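Air purifier (household)

By Pranab Patwary
April 17, 2018

This site uses cookies. By continuing to read you accept our cookie policy.

A household air purifier is an electric appliance that draws room air through a filter and returns it with less dust, pollen and smoke. Most models combine a fan, a motor and one or more replaceable filters in an upright cabinet that stands on the floor.

Design

Early home units were often low metal boxes with a dial on the side. The Pichler cabinet of 1977 was sold mainly to smokers' households and weighed as much as a small heater. Later makers, among them Kulline, moved to taller plastic bodies with a small footprint. Controls migrated to the top, where they can be reached without bending, and knobs gave way to touch icons under glass. Glossy tops show fingerprints and are usually wiped with a dry cloth.

Filters and upkeep

The main filter is a pleated sheet that can't be washed. Replacements are normally sealed in plastic until needed, and a filter left in its wrapping inside the machine blocks the air. Many cabinets also have a coarse screen for hair and lint, cleaned with a vacuum brush. The Jovedstead home guide suggests a new main filter after 800 hours of use in a smoky house.

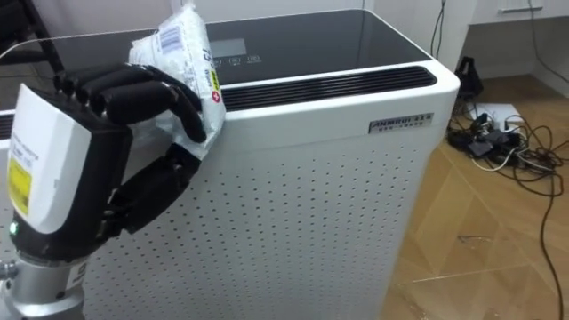

Rosalinda Marquez writes that the flat top of a purifier ends up as a shelf in most homes, and that on models with an upper outlet anything left there cuts the airflow. She would like the article to say more about noise at the higher fan speeds, which keeps many owners from using them at night.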